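Packing Small Enclosures at the Sellico Bench
Project report, Workshop Practice 2
Gunvor Midtbø and Siamak Mirzaei
21 March 2025

Background

Our project looked at how gray equipment boxes get scratched between the time they are unpacked and the time they are fitted with their parts. The boxes came from Sellico in two deliveries, 111 in all. They have a rectangular body, rounded vertical corners and a separate lid with recessed screw holes. We were asked to suggest a better way to lay out the bench and to write a short handling routine that next year's group can follow.

What we did

We began by checking every box as it came out of its carton. Marks were noted on a paper form with a sketch of the lid and the four walls. Of the 111 boxes, 94 had no marks that we could feel with a fingernail. The others went on a separate shelf and were used for practice.

After that we worked at the bench in two ways. In the first week the boxes were stacked directly on each other, up to 10 at a time, which is how it had been done before. In the second week we kept them in a single layer on the pale work surface with the lids facing up. Siamak did most of the handling and Gunvor filled in the forms. We changed places on the last day so that both of us had tried the routine.

Results

Stacking was faster but it left rub marks on the lids, mostly close to the corners. The single layer took more room and we had to clear the bench twice a day. We saw fewer new marks in the second week. Fine speckles in the finish made small scratches hard to tell from the normal surface, and we disagreed on several boxes.
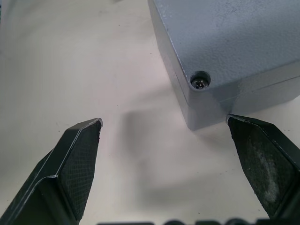
The corner holes gave us the most trouble. Dust collects in the recess and a cloth does not reach the bottom of it, so we changed to a small dry brush. We also stopped sliding boxes across the bench and lifted them by the side walls.

Remaining work

The routine should be tried with the smaller Fornen boxes, which have a smoother lid. We did not have time to test felt sheets between layers. The forms are in the blue binder and the practice boxes stay on the lower shelf until August.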